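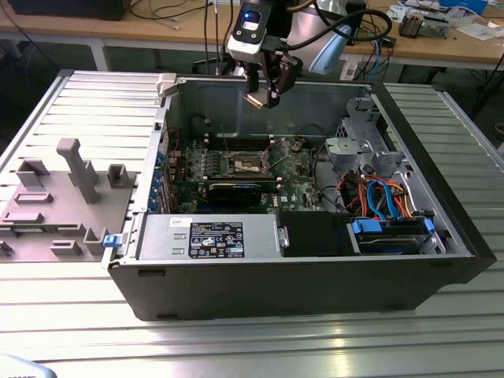 The Ralholm tower with the side panel off and the CPU socket exposed.

I bought this tower in August, used, from a reseller that clears out office equipment. The listing said "powers on, no display," and the price reflected that. My plan was to use it as a file server for the back room. It has two places for drives, a full set of expansion slots, and a case that opens without a screwdriver for most jobs.

First, the layout, for anyone with the same model. The board sits in the upper middle when the case is on its side. The memory slots are just above the CPU socket and the graphics card lies across the board below it. The power supply is at lower left, and the hard drive is in a bay at the lower right corner, held by two blue clips. There is a second cage, gray metal with perforated sides, at upper right. Blue is the color for parts you are supposed to touch: the drive clips, the slot covers, the latch near the power supply. The panel latch is beige. I have no explanation for that.

The side panel deserves a mention. It has molded plastic on the inner face, including a tall L-shaped post and several small tabs. When I refit the panel I lower it straight down and do not slide it until it is seated. Forcing it is how tabs get broken, and a replacement panel costs more than the hard drive is worth.

Fault finding went as follows.

Memory first. I reseated each module, then tried them one at a time in the first slot. No change. I cleaned the contacts with alcohol and tried again, also no change.

Graphics card second. I swapped in a known good card from the old Esa machine and got no display. I put the original card in the Esa machine and got a picture immediately, so the card was cleared.

Power supply third. The 12 volt rail read fine at idle and stayed fine with a load tester attached. The 5 volt standby was also good. I had expected this to be the culprit and had already priced a replacement from Zuccaro, so I was pleased to keep the money.

That left the board and the processor. With the cooler off, I went over the socket with a loupe. Kyu-ri Baek had told me to check the corners before the middle, on the theory that people drop a processor in at an angle. The corners were clean. What I did find was old thermal paste that had crept past the edge of the processor, a gray crust on one side. I removed it with alcohol and a lint-free swab, which took 17 swabs and most of an evening.

After that, new paste, cooler back on, one memory module, no drives. It posted on the second attempt. I don't know for certain that the paste was the fault. Reseating the processor may have done it. I changed both at once, which is poor method, and I am not taking it apart again to find out.

Notes for later:

The fan header is hard to reach with the graphics card installed. Connect the fan before the card goes in.

The blue SATA cable is long enough for the lower bay. I have not checked whether it reaches the upper cage without strain.

The hard drive reports 321 power-on days and 242 start cycles. No reallocated sectors. I will use it for scratch space and nothing else.

Both side clips on the drive should click. If only one does, the drive rattles at speed — I had that on an earlier build and spent a week blaming the fan.

Carmela Cocco asked what I am using for the data drives. A pair from Diramano, mirrored, bought new. They go in once the machine has run for a few nights without a restart. It has been up since 9 p.m. yesterday with a memory test looping and no errors so far.

Next post will cover the software side, and the fan curve, which is currently terrible.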